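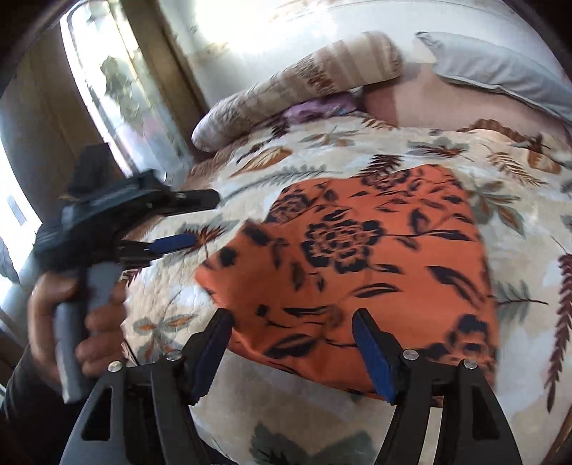 遠征先の宿に着いて最初にやるのは、ラケットのグリップを巻き直すことだ

テニスを見に行くだけなのに、なぜ自分のラケットを持っていくのか。家族には毎回聞かれます。答えは簡単で、会場の近くに必ず一面くらいは打てるコートがあるからです。すごい試合を見た翌朝って、どうしても打ちたくなりませんか。私はなります。そして前日に見たバックハンドとは似ても似つかないものを打って、汗だくで帰ってきます。

今回の行き先はWotstead。11月のインドア大会を見てきました。賞金はごくささやかで、テレビ中継もなし。出ているのは世界ランキングの下のほうで踏ん張っている選手たちと、これから上がっていこうという十代です。大きな大会しか見たことがない人には、ぜひ一度こういうところに来てほしい! なにしろ近いんです。最前列のパイプ椅子に座ると、シューズが床をこする音どころか、サーブの前に選手が息を吐く音まで聞こえます。

会場のクラブは1938年の創立だそうで、ロビーの壁に歴代の優勝者の名前が彫られた板がずらっと掛かっていました。途中から文字の書体が変わるんですよね。彫る人が代わったんだろうなあ、なんて考えながら紙コップのスープをすすっていたら、危うく第一試合に遅れるところでした。

コートは全部で四面。ただし観客が入れるのは手前の二面だけで、奥の二面は二階の通路から見下ろす形になります。この通路が寒い。11月をなめていました。暖房はコートの上に吊ってあるのに、その暖かい空気がどういうわけか通路を避けていく。持っていったひざ掛けを肩に巻き、カイロを両手に握って、それでも三時間いました。奥のコートの試合が、とんでもなく面白かったからです。

予選の最終ラウンドで、第一セットは7-5。ここまでは普通の接戦です。ところが第二セットのタイブレークがまるで終わらない。マッチポイントが来ては消え、今度は相手にセットポイントが来て、それも消え、とうとう21-19で決着しました。ポイントのたびに通路の手すりに人が増えていって、最後は手前のコートで見ていた人たちまで階段を上がってきていました。試合をしている二人は、たぶん上を見る余裕なんてなかったと思います。勝ったほうの選手はガッツポーズもせず、ネットまで歩いていって相手の肩をぽんと叩き、それからベンチに座って、しばらくタオルを頭からかぶっていました。

こういう試合に出ている十代の選手たちが、いま何に悩んでいるか。大学に行くか、すぐにプロになるか、です。私の学生時代にも同じ話はありましたが、最近はもう少し入り組んでいます。大学のチームに入れば、コーチもトレーナーもいて、練習相手にも困らない。一方でプロツアーを回れば、飛行機代も宿代もストリング代も自分持ちです。それでも勝てるうちに勝っておきたい、という気持ちもよくわかる。ロビーで隣に座ったどこかの選手のお母さんは、娘さんの遠征費をノートに手書きでつけていました。一年で12大会。「ストリングだけで中古車が買えそう」と笑っていましたが、ちらっと見えた数字の列は、あまり笑えるものではなかったです。

では大学に行けば安泰かというと、そうとも言い切れないんですね。団体戦の日程に合わせて体を作ることになるし、出たい大会と試験が重なることだってある。私自身は大学の体育会で四年間、ほぼ球拾いと応援で終わった人間なので、偉そうなことは言えません。ただ、あの四年間で覚えたダブルスの動き方は、週末の草試合でいまだに私を助けてくれています。シングルスのほうは誰も助けてくれませんけど。

夕方、会場を出てZotbridge行きのバスを待つあいだに、クラブの隣の売店をのぞきました。Drindumという小さなメーカーのグリップテープが、ひとつ分の値段でふたつ。もちろん買いました(家にまだ山ほどあるのに)。少し厚めで、汗をかいた手に吸いつくような感触です。握りが太くなるのが嫌な人には向かないでしょう。私は手が大きいので大歓迎。

そして翌朝、公園のコートで一時間だけ借りて打ちました。相手は壁です。目標は前の日に見た、あの低いスライス。ネットすれすれを滑って、弾まずに逃げていくやつ。何十本打っても、私のボールは気持ちよさそうに高く弾んで戻ってきます。唯一うまくいった一本は、フレームに当たった当たりそこねでした。

帰りの列車では、もらってきた大会のドローを広げて、結果を全部書き込みました。例のタイブレークの勝者は、本戦の一回戦で第二シードとあたって負けています。スコアは6-4、6-4。十分じゃないですか、と私は思うんですけどね。本人はきっとそうは思っていないでしょう。

最後に、これから行く人のために実用的なことを少し。当日券は朝の受付で買えて、午後1時を過ぎると安くなります。奥のコートを見たいなら座布団を忘れずに。食べ物はスープとホットサンドのみで、ホットサンドは昼前に売り切れます。駅からのバスは本数が少なく、私は13番の乗り場を探して駅前を二周しました。Jamesという喫茶店の裏です。看板が小さいので、店のほうを目印にしてください。次は春に屋外の大会があるそうなので、今度は手袋なしで見られるといいなと思っています。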